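Sornex Signs Two-Season Training Data Agreement With Niskanen Basketball League

August 2020 – Sornex, a supplier of athlete tracking software, has signed an agreement with the Niskanen Basketball League covering player workload reporting for the next 2 seasons. All 12 member clubs will use the company's Arkura platform in practice and on game days.

Under the agreement, clubs will record minutes played, jump counts and sprint distance for each rostered player. Reports are issued to coaching and medical staff within nine minutes of the final buzzer. Individual player data remains the property of the club and is not shared between teams.

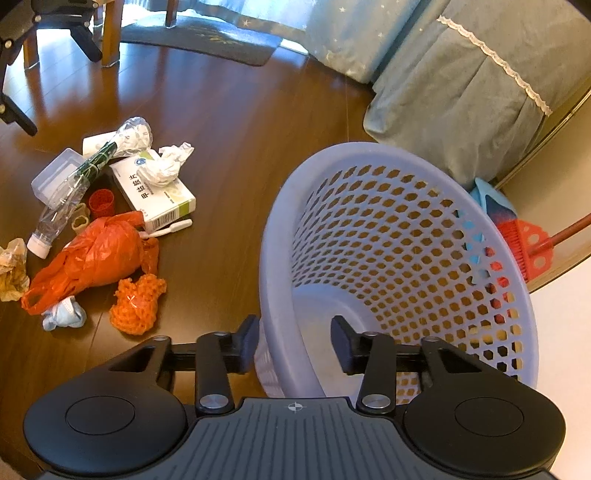

Scope of the Rollout

Installation began in June at the Promia Arena and will continue through the preseason. Each club receives one courtside receiver, a set of wearable sensors and access to the Arkura reporting dashboard. The sensors record at 500 samples per second and are worn between the shoulder blades under the jersey.

The league will set a common reporting format before opening night – clubs may add their own measures but may not remove required fields. Historical data from earlier systems can be imported on request.

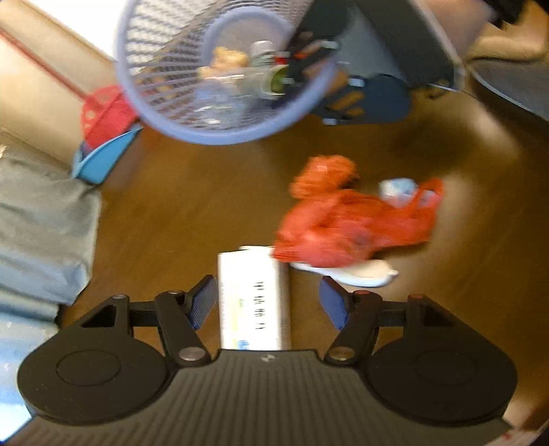

Two-fingered hand-held gripper over a brown floor.

About Sornex

Sornex develops tracking and reporting software for indoor team sports. Its products are used by professional and college programs in basketball, volleyball and handball. Media requests should be sent to the Sornex press office.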